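Chapter 7
Learning from Demonstration

7.1 An open day at Ellery

Each October the Ellery works opens its doors to visitors for an afternoon. The heavy arms of the Asov line, which lift castings at a rate of 90 an hour, draw the largest crowd. Students who took part in the visit described in this chapter were asked to begin elsewhere, with the household tasks studied under the Raketti project.

A casting keeps its shape when it is lifted. Cloth does not, and for this reason a programme written as a list of fixed positions is of little use for folding or spreading it. The Raketti team therefore records people doing the work with hand-held grippers, one in each hand, and uses the recordings to train a controller. At the time of the visit the collection held 1,221 recordings, of which about 200 concerned towels.
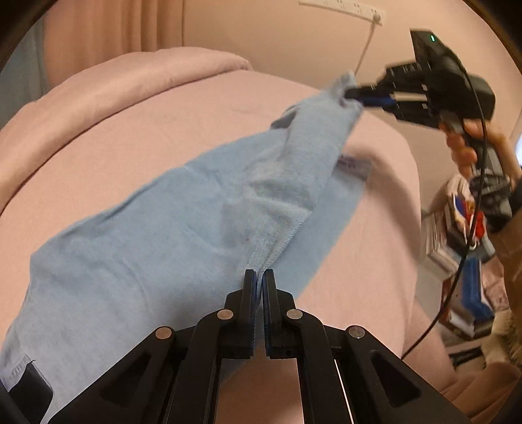
The choice of where to grasp is made afresh in every recording – a point to which we return in Section 7.3. The reader should first consider what a controller must know before it can make that choice for itself, and how much of this knowledge can be drawn from the movements of a person's hands.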